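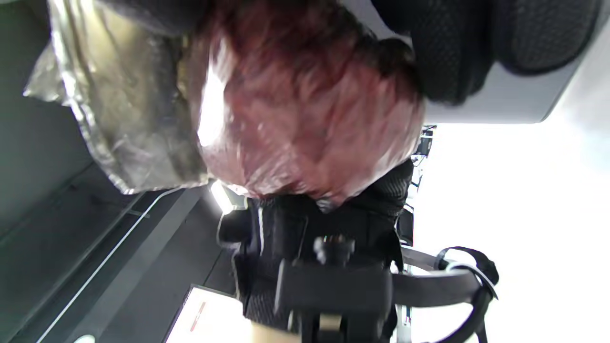
Reddish-brown hair catching the light

Why is hair different colours?

Hair gets its colour from a substance called melanin. It is made by tiny cells at the root of each hair, under the skin.

There are 2 main kinds. One makes hair brown or black. The other makes it red or golden. Most people have a mixture. A lot of the first kind gives dark hair, and very little of either gives blonde hair. Red hair has plenty of the second kind.

Your skin and the coloured part of your eyes contain melanin too.

Why does hair go grey?

As people get older, the cells at the root make less melanin. New hairs grow without much colour, so they look grey or white.

How does dye work?

Some dyes coat the outside of the hair and wash out after a while. Others go inside and stay there. The root keeps making its own colour, so a stripe of the old shade shows as the hair grows.

Word box
Melanin: the substance that colours hair, skin and eyes
Root: the part of a hair under the skin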